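**Se busca persona para la vajilla de media mañana (2 horas, de 9 a 11)**

En la cafetería Cano servimos desayunos con alegría y fregamos con bastante menos. Buscamos a alguien que se encargue de las tazas: lavar, escurrir, secar y devolverlas a su estante antes de que llegue el turno de comidas, que no perdona.
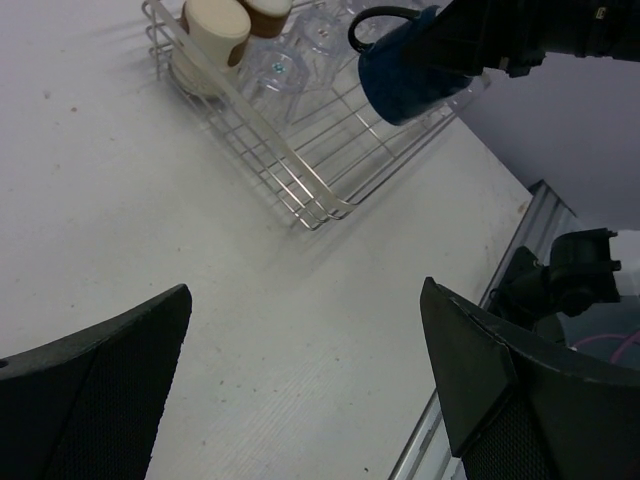

Las tazas van boca abajo en el escurridor. Hay quien defiende lo contrario, y con esa gente ya hemos discutido en agosto. Los vasos de plástico no se apilan mojados y la mesa blanca se repasa al terminar, migas incluidas.

Pagamos 70 euros semanales, café aparte (gratis, pero la taza la friega usted). No pedimos experiencia ni carta de motivación; nos costaría creerla.

Interesados, preguntar por Wagner Mendonça en la barra, a partir de las 11. Antes no oye a nadie.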